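Have you ever wondered why an orange smells so strongly the moment you dig your thumb into the peel? Well, settle in, because the answer is hiding right there in the skin!

Look closely at an orange and you'll find it covered in tiny dimples, a bit like a golf ball. Under them are little pockets filled with oil. When you bend the peel, the pockets burst and the oil sprays out – sometimes right into your eye, as my neighbor Noeline Rewi can tell you.
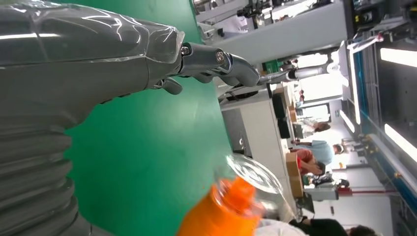 The oil helps protect the fruit while it hangs on the tree, and a good many insects can't stand it. Beneath the colored skin comes a soft white layer called the pith, and then the segments, which are packed with tiny juice sacs shaped like teardrops.
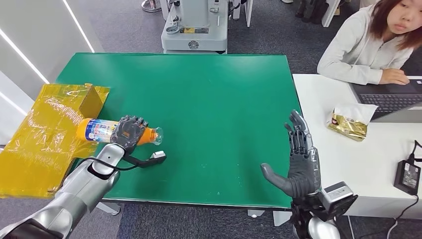
**Triketti Junior · Issue 30 · Page 4**

Now, does an orange have to be orange? Not at all! In very warm places, where the nights never get chilly, ripe oranges can stay green on the outside and still be sweet inside. Cool nights help the green fade away and let the orange show.

Next time you have one for a snack, ask a grown-up if you can keep the peel. Bend a piece over a sheet of paper, hold the paper up to the window, and look for little see-through spots of oil.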